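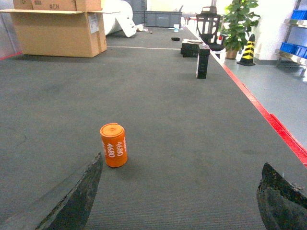 4. Setting out the packing table

4.1 Before you begin

By now the carpet should be fitted to the tabletop and brushed down, and you are ready for the part most people enjoy, which is putting things where you want them. Do take your time over it. At the Widesden store we rushed our first table and ended up moving everything again by the end of August, which was a nuisance for all concerned.

1. Run the flat of your hand along the grey carpet, going with the ribs. If you feel any grit, brush it off now, as it's a bother to get at once the boxes are down.

2. Check the seam that crosses the table. It should lie quite flat, with no lifted threads. If a corner has come up, press it down and leave a heavy book on it for 15 minutes.

3. Look along the red edging. The raised lip is there to stop small things rolling off on to the floor, so please don't trim it, however tempting it may be when you are sliding a large parcel across!

4.2 Placing your things

4. Put the large cardboard boxes on the side away from the red edging. Open the flaps of the lower box and fold them right out before you fill it. A second box can sit on top while you wait, but lift it down before you start packing.

5. Lay the white roll beside the boxes and draw a little of the sheet down on to the table. Leave it partly unrolled - it saves hunting for the loose end each time.

6. Keep the dark boxes together in a low stack near the red edging. A narrow box may be stood on its end in front of them, with its label facing you.

7. Stand cans upright, lid uppermost. The orange can with 4680 on its side is a good one to practise with, being easy to spot against the grey.

Note: Fenna Nijs, who laid out the tables at Clokusby, likes to leave a clear hand's width between one item and the next. We have copied her ever since and can warmly recommend it.

Caution: Never lay a can on its side on the carpet. The ribs will slow it down, but they won't hold it.

Caution: Cups belong at the far end, well away from cardboard and labels. Please don't fill them to the brim.

4.3 At the end of the day

8. Put the small items away first, then close the box flaps and roll the sheet back up, keeping the edges even as you go.

9. Brush the carpet once more, from the middle outwards, and wipe the red edging with a cloth that is barely damp.

Section 5 deals with labels and how to write them.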